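Urkedden Sideboard-Bank Olia

Niedrig, hell, stabil. Für Flur, Kinderzimmer oder unters Fenster. Lieferung zerlegt, Aufbau zu zweit in 19 Minuten - Inbus liegt bei. 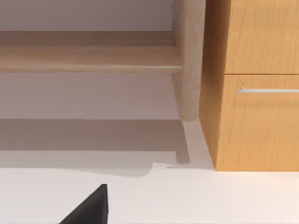
Olia, helles Holz, rundes Bein

Oberfläche geölt, bitte nur nebelfeucht abwischen. Kein Glasreiniger! Filzgleiter 8 Stück im Beutel, zwei davon sind Ersatz. Auch passend zur Serie Melnyk, gleiche Höhe.

Lieferzeit derzeit bis Juni, Abholung im Lager Mavmont geht schneler. Rückfragen zu Sondermaßen an Demyd Derkach - am besten per Mail, Telefon ist oft bestzt.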